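Fesberg Sorting Trays and Baskets: Review After Two Months

I bought these to deal with small parts. My bench work is mostly taking apart and rebuilding little electrical things, and for years the loose pieces went into jar lids, cereal bowls and whatever else was clean. The Fesberg set comes with one large tray, two small trays and a slotted basket, and I paid $23 for it. A second large tray was $2 extra at checkout, so I took that as well.

The set arrived in a flat box with the pieces nested. There was a paper sleeve around the large trays and no instructions. One small tray had a rough spot on the rim where it came out of the mold. I took it off with a fingernail file.

Large tray

This is the piece I use most. It is translucent yellow plastic, wide and fairly shallow, and dark parts show up against it very well. Black components used to disappear on my old gray mat. The floor of the tray is flat enough that small square parts stay where I put them, but anything round will roll if you bump the tray. I would have liked a ridge or two across the middle.

It flexes when you pick it up by one side with a full load. Use both hands. I dropped a tray of screws in the first week by carrying it like a dinner plate, and I was finding them until Thanksgiving.

Small trays

The small ones are also yellow. They are the right size for short lengths of wire, and that is what I keep in them. They are light, and stiff wire will push them along the bench if it springs out over the side. Ka-ming Ng, who shares the workshop with me, put rubber feet on the bottom of his and has had no trouble since. I haven't bothered.

Basket

The basket is orange with slots around the rim. It doesn't match anything else in the set, but that makes it easy to find. I use it for larger pieces and for things waiting to go back on the shelf. The slots are too wide for small screws, so don't put them in there. It sits a little crooked if you catch one corner on something, and the plastic is stiffer than the trays.

How they work on a wood top

I work on butcher block, and smooth plastic slides on it more than it does on a rubber mat. This matters mainly for the small trays. The large one has enough weight once there are parts in it.
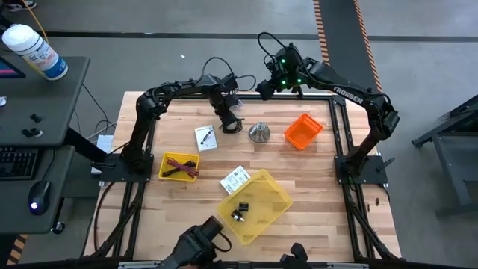
Cleaning is easy. A disinfecting wipe takes off fingerprints and light grease. Marker ink left a faint shadow on the large tray that I have not been able to remove. Adhesive labels peel off cleanly if you do it the same day and leave glue if you wait.

Compared with other trays

Before this I tried a Plirkine divided tray. The dividers were useful, but they could not be taken out, and a longer part had nowhere to go. Uchenna Oyewole lent me her Hakala metal trays for a weekend. They are much sturdier and they stay put, and the full set costs $70. If you work with hot parts or solvents, get the metal ones. For dry sorting I don't see the need to spend that much.

Good: price, color, easy to wipe down, everything nests for storage.

Bad: large tray flexes, small trays slide, no lids available. Fesberg says lids are planned but gave no date when I wrote to them.

I would buy the set again, and I would get the extra large tray again too. I have nearly filled both of mine.

Contact | © 2022 | Back to top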